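**목재 작업판과 도형 블록 관리 기준 개정 안내**

공용 작업실의 목재 작업판과 색 블록 세트에 적용하던 관리 기준을 일부 개정한다. 기존 기준은 지난 3월에 배포한 것으로, 판재 표면 관리와 블록 보관에 관한 항목이 한 문서에 섞여 있어 찾아보기 어렵다는 의견이 여러 차례 접수되었다. 개정본은 판재, 타공 테이블, 블록, 대장 기재의 순서로 항목을 나누었다. 시행일은 2021년 9월 1일이다.

적용 대상은 Clollow 동 1층과 Mackay 동 2층의 작업실이다. Endano 창고에 보관 중인 예비 세트는 출고 시점부터 같은 기준을 따른다. 창고 보관 기간에는 기존의 포장 상태를 유지하고, 점검을 이유로 개봉하지 않는다.

**판재**

작업판은 단풍나무 집성재를 사용한다. 집성재는 폭이 좁은 판재를 나란히 접착한 것이어서 띠마다 색의 농담이 다르다. 색 차이는 불량 사유가 아니며 교체 신청 대상에서 제외한다. 교체 신청은 접착선이 벌어진 경우, 모서리가 떨어져 나간 경우, 판이 휘어 테이블에서 들뜨는 경우에 한한다. 들뜸은 판의 네 모서리를 차례로 눌러 확인한다. 한 곳이라도 흔들리면 판을 뒤집어 같은 방법으로 다시 확인하고, 두 면의 결과를 모두 적는다.

표면 오염은 마른 천으로 먼저 닦는다. 지워지지 않을 때는 물기를 충분히 짠 천을 쓰고, 나뭇결 방향으로만 움직인다. 알코올과 연마 수세미는 사용하지 않는다. 얕은 긁힘은 320번 사포로 정리할 수 있으나 블록을 놓는 윗면 전체에 같은 횟수로 작업해야 한다. 긁힌 자리만 갈아 내면 국부적으로 면이 낮아져 높이가 있는 블록이 기울어진다. 사포 작업은 판을 테이블에서 내린 뒤 별도의 작업대에서 한다. 작업이 끝난 판은 옆면까지 분진을 털어 낸 다음 되돌린다.
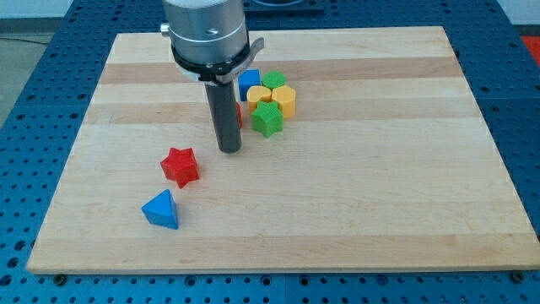 *글 · Fasport 설비관리팀*

**타공 테이블**

파란색 타공 테이블은 판을 올려 두는 받침이다. 판을 옮긴 뒤에는 구멍에 목분이 남아 있는지 확인하고 진공청소기로 제거한다. 솔로 쓸면 분진이 구멍 안쪽으로 밀려 들어가므로 흡입을 먼저 한다. 테이블 면으로 나온 볼트 머리는 판의 밑면에 닿지 않아야 한다. 판을 내려놓을 때는 앞쪽 가장자리를 테이블과 평행하게 맞추고, 끌지 말고 들어서 옮긴다. 밑면에 둥글게 눌린 자국이 발견되면 볼트 머리에 얹혔던 것으로 보고 자국의 위치를 대장에 적는다.

볼트를 임의로 풀거나 다른 구멍으로 옮기지 않는다. 위치 변경이 필요하면 변경 전후의 구멍 위치를 행과 열로 적어 신청서에 첨부한다.

**블록**

블록은 형상별로 점검 부위가 다르다. 정육면체와 육각기둥은 모서리의 찍힘을 본다. 원기둥은 평평한 윗면의 가장자리를 손끝으로 한 바퀴 훑어 거스러미를 찾는다. 하트형은 오목하게 들어간 부분에 먼지가 쌓이기 쉬워 면봉을 쓴다. 별형은 뾰족한 끝 다섯 곳이 가장 먼저 닳는다. 윗면에 요철이 있는 블록은 천 대신 부드러운 솔로 닦는다.

색은 분류 기준으로 쓰지 않는다. 같은 노란색이라도 하트형과 육각기둥은 별개의 품목이고, 초록색 원기둥과 초록색 별형도 마찬가지다. 기존 대장에 ‘노랑’, ‘초록’으로만 적힌 항목은 형상과 색을 함께 적는 방식으로 고친다. 표기 순서는 색, 형상으로 통일한다. 예를 들어 ‘파랑 정육면체’로 적고 ‘정육면체(파랑)’로는 적지 않는다.

블록을 판 위에 둔 채로 퇴실하지 않는다. 장시간 같은 자리에 두면 빛을 받은 면과 가려진 면의 색이 달라질 수 있다. 작업을 마치면 보관함의 해당 칸에 넣고 뚜껑을 닫는다. 칸에 맞지 않는 블록을 눌러 넣지 않는다. 도장이 벗겨진 블록은 덧칠하지 말고 회수함에 넣는다.

**대장 기재**

판재와 블록은 각각 다른 대장에 적는다. 판재 대장의 분류 번호는 314, 블록 대장의 분류 번호는 3174이다. 두 번호가 비슷하여 잘못 기입한 사례가 있으므로 표지의 품목명을 함께 확인한다. 점검 주기는 판재가 4주, 블록은 매 사용 후이다. 이상이 없는 경우에도 점검 항목을 빈칸으로 두지 않고 ‘이상 없음’으로 기재한다.

교체용 판재는 Endano 창고에서 출고한다. 새로 받은 판은 포장을 풀고 작업실에 하루 이상 둔 뒤 테이블에 올린다. 기존 판은 신규 판의 들뜸 확인이 끝난 다음 반납하며, 반납할 때 판재 대장의 해당 쪽 사본을 동봉한다.

구 양식은 남은 수량이 있더라도 사용하지 않는다. 새 양식은 각 작업실 입구의 서류함에 비치한다.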